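About Us

Hi, and thanks for clicking through to the page that most people skip! I'm Getsemaní Cisneros and I run Jemetau, a small shop that looks after tables. Kitchen tables, break room tables, the long ones in classrooms, the wobbly one your sister gave you when she moved. We clean them up, fix the legs, redo the edges, and sometimes talk people out of buying a new one.

I started in my garage with a borrowed sander and a folding chair. My first paying job was a set of lunchroom tables for a preschool two streets over, and I had no idea what I was getting into (crayon, mostly, and something under the corners that I still think was pancake syrup). It took me three times as long as I'd quoted. They called me back the next June anyway, and I've done their tables every summer since then.

Þórarinn Fogh came in during our second year. He'd been fitting kitchens for a long time and was tired of driving all over the county, and I was tired of lifting things by myself, so that worked out pretty well. He does most of the repair work now. I do the surfaces, the phone, the quotes and the bookkeeping, and I'm the one who answers if you write to us at 11 at night, though please don't expect me to make sense.

To date we've worked on 2,302 tables. I know the number because every one gets a card in the green box by the door, with the size, the finish, what was wrong with it and what we did. Of those, 1,112 were for schools and daycares, and the rest came from homes, offices, a couple of churches and one very patient bakery.

People ask what we'll take on, so let me just say it. Solid wood, yes. Veneer, yes, but I want to see it first – once somebody has sanded through it there's only so much I can do. Laminate, absolutely! I have a soft spot for laminate. Folks act like it's the cheap cousin, and then they go and eat breakfast on it every day for 20 years. You can't refinish it like oak, but you can get it properly clean, glue down a lifting edge, fill a small chip and send it home looking cared for. Glass and stone we leave to other people.

We don't use a lot of products. For everyday cleaning we like Culance, which is mild and doesn't leave that squeaky film, and for edges we use Briem glue, put on thin and clamped overnight. That's most of the shelf right there. If you stop by, Þórarinn will try to tell you about clamps. Let him, he enjoys it.

My own favorite part of the job is grain, even the printed kind. I like a pale top with some honey in it, long wavy lines going across, a darker streak here and there so it doesn't look flat. Darker tops are handsome too, but every crumb shows, and I have kids. I also check every surface under a light before it goes anywhere, from low down and off to the side, since a streak of leftover cleaner can hide when you look straight at it.

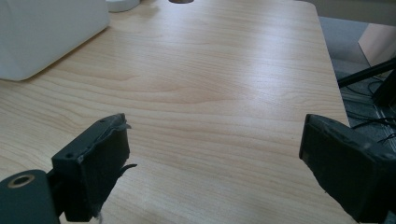
Light wood grain on a laminate top, my favorite kind.

If you'd like us to look at something, send a couple of pictures and the rough size through the contact form. One of the whole table and one of the bad spot is plenty. I'll write back with a price or a question, usually within 5 business days. We pick up and deliver in town, and if you're farther out we meet people halfway at the Brudomik parking lot, where there's space to load without blocking anybody.

You can also come by on Saturday mornings. The roll-up door is on the alley side – ring the bell twice, the sander is loud. Bring the loose screws if you still have them, in a bag or an envelope or whatever. We have jars and jars of screws here, and somehow never the right ones.

Getsemaní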